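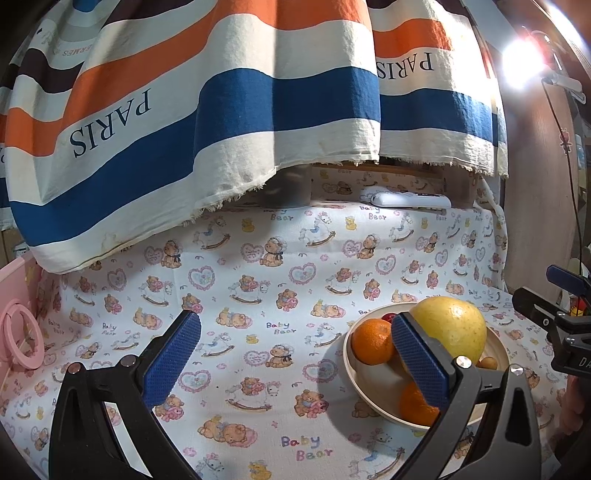 Page 2 of 9

Budget for hand-held grippers, how many to buy up front?
Posted by Meenakshi Shakya in Equipment & Purchasing

Trying to get numbers in before September. We want to record people moving fruit in and out of a bowl, oranges mostly, one pomelo, some small stuff. Hand-held two-finger grippers, camera on each. Bevero quoted us for 14 units, boss thinks 4 is plenty. No arm yet, that's next year's money. What do people forget to put on the list? Also are spare finger pads worth it or do they last. Need to send the sheet up soon so rough answers are fine.

3 answers

Mohit Tiwari
Go with 4. Seriously. Your limit is going to be people and tables, not grippers. Ours sat in a drawer most of the first season while we sorted out lamps and desk space.

Stuff we left off and had to go back for: clip lamps, extra cables, storage (a lot of storage), a second charger, tablecloths in diffrent patterns so every recording isn't on the same background. Fruit is a running cost, put it on its own line or someone will ask why there's oranges on the equipment budget. Pads yes, get spares. Textured ones like your blue ones pick up juice and grit, we swap ours after more than 9 weeks of daily use but depends what you grab.

Check the opening width before you pay for anything. An orange between the pads is one thing, a pomelo is another. Ask Bevero for the max opening in writing.

Lihua Bai
Get 2 and see if you like them

Bhupendra Saxena
Agree with Mohit mostly. I'd ask for the 4 now plus a price hold on the rest, Podside did that for us without any fuss. And pick the arm on paper before you order, even if the money is next year. If the fingers on the arm dont match the hand-held ones you may be redoing a lot of recordings, and that costs way more than the hardware.

Comment from Meenakshi Shakya: thx, going with 4 and the price hold. Max opening wasn't on the quote at all, have emailed them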